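Home | Projects | Electronics | Workshop notes | Parts bins | Contact

Print this page | E-mail this page

Building a hand-held gripper for recording kitchen tasks

Part 3: Fitting the fingers, routing the cable and making the first recordings 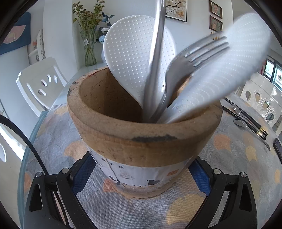
By this point you should have the handle printed, the trigger linkage moving freely and the camera bracket glued up from Part 2. If the trigger still sticks, go back and sand the pivot before going on. It will not loosen up with use. Mine was left for a week in the hope that it would, and it only wore a groove in the plastic.

The parts below are for one gripper. I built the first at home and the second at Stindon, the shared workshop I belong to, where the printer is better than mine.

What you need

Two printed fingers, left and right
Soft padding for the inner faces, 3 mm thick
12 pan-head machine screws, M3 (you will use fewer, but they roll away)
Thread inserts to match
Contact adhesive
One long USB cable, as flexible as you can find
Hook-and-loop ties
A Rusta controller board, or any small board that can read a position sensor and a camera together

Fitting the fingers

Set the thread inserts with a soldering iron before anything else. Go slowly and keep the iron straight. If an insert goes in crooked, the finger will sit crooked, and the tips will meet on one side only. Let the plastic cool fully before you put a screw in.

Screw each finger down until the head touches, then back it off a quarter turn. Close the trigger and look at the tips against a bright wall. You want an even gap all the way along, closing at the same moment top and bottom. Shift the fingers until you get this, then tighten. I don't use thread lock at this stage. The fingers will come off again at least once.

Padding

Bare printed plastic slides on anything smooth, and spoon handles are the worst. Cut the padding slightly larger than the inner face, glue it, press it for an hour in a padded clamp, and trim it flush with a new blade. An old blade drags the edge and leaves a lip that catches on things.

Check the closing gap again after the glue sets. The padding takes up space, so the trigger will stop earlier than it did. On my board the closed position is a number in the settings file, and I had to change it from 118 to 131. Yours will be different. Close the gripper on nothing, read the value, and write that in.

Routing the cable

Leave a loose curve between the camera and the first tie point. A tight cable pulls on your wrist when you turn the tool and you will start moving oddly to avoid it, and that shows up in the recordings. I tie mine once near the handle and once at the elbow. Morikawa sells a soft silicone-jacketed cable that bends well. Most of the cheaper ones are too stiff.

Setting up a first task

Start with something you can repeat without thinking. I used putting utensils into a holder on the dining table: rice paddles, a fork, spoons, chopsticks. It has easy parts and hard parts. A rice paddle has a broad head and a handle that is simple to grip. Chopsticks are thin, and picking one up off a tablecloth takes practice.

Choose a heavy holder. A light plastic cup tips over when a tall handle leans on the rim. A thick wooden pot stays where it is.

Clear off anything you don't want handled, but don't strip the room. I left the chairs, the pictures and the dried flowers as they were. A patterned tablecloth is fine too, and probably better than a plain one if you want the recordings to be useful anywhere else.

Making the recordings

1. Turn on the board and wait for the steady light.
2. Open and close the trigger twice, all the way.
3. Hold still for a second, then start.
4. Move at a normal pace. Going very slowly gives you long files and odd motion.
5. Place the item, open the gripper, and back away before you stop.

Keep the shutter time short. Indoors in the evening the camera will pick a long one by itself, and anything that moves will smear. I record in the late morning next to the window — with the shutter fixed by hand — and throw out fewer runs.

I record in sets of 12 and then take a break. After that my grip gets lazy and I begin dropping things. The project folder, which is called Prernengate for reasons that go back to an older robot, now holds 2,000 runs from both grippers. You don't need that many to find out whether your build works. One set will show you a loose finger or a bad cable.

Common problems

Tips twist when gripping a fork: the screws have worked loose, or the padding is peeling at one corner.

Recording stops partway: nearly always the cable connector. Try a different cable before you suspect the board.

Trigger value drifts during a session: the sensor magnet is moving in its pocket. Take it out, clean the pocket and glue it properly.

Object slips downward: replace the padding. Wiping it with a damp cloth helps for a while.

Part 4 covers matching the trigger values to the video and sorting the good runs from the bad ones.

Print this page | E-mail this page

Previous: Part 2 | Next: Part 4 | Back to Projects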